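Apr 6, 2021

Readers of this journal will recall that in January the household resolved to review its stock of play kitchen items. The review has now been completed, and the findings are set out for the benefit of other families.

The set was begun with a box of play food purchased from Skamudham for 25 pounds. Further items were later obtained from Fasier, and the whole has been in regular use for 2 years. It is recommended that such sets be laid out in full before any decision is made on what to keep. A box conceals duplicates, and small fruit tends to settle at the bottom.

The following principles were adopted. Cookware is retained. Food is retained where it can be served on a plate or put in a cup. Paper packets and torn cartons are withdrawn. Pieces are wiped with a damp cloth and dried on a towel before being returned to the shelf.

The ketchup bottle was the subject of some discussion, and it has been kept at the request of the younger members of the household.
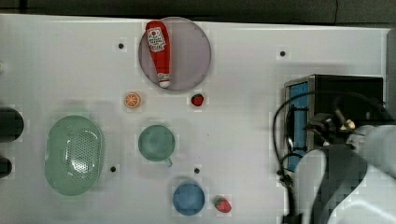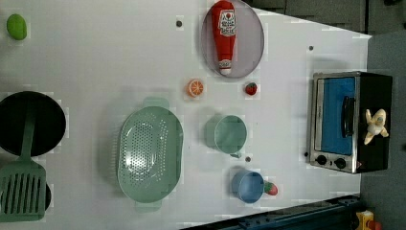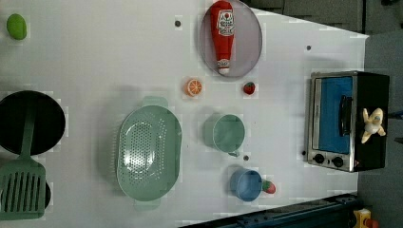 The colander and the ketchup on its plate remain in the permanent set.

Hyun-seo Ok has written to say that strawberries are always the first pieces to go missing, and that a drawstring bag for the fruit alone has served well for several years. A bag of this kind will be sewn before the summer.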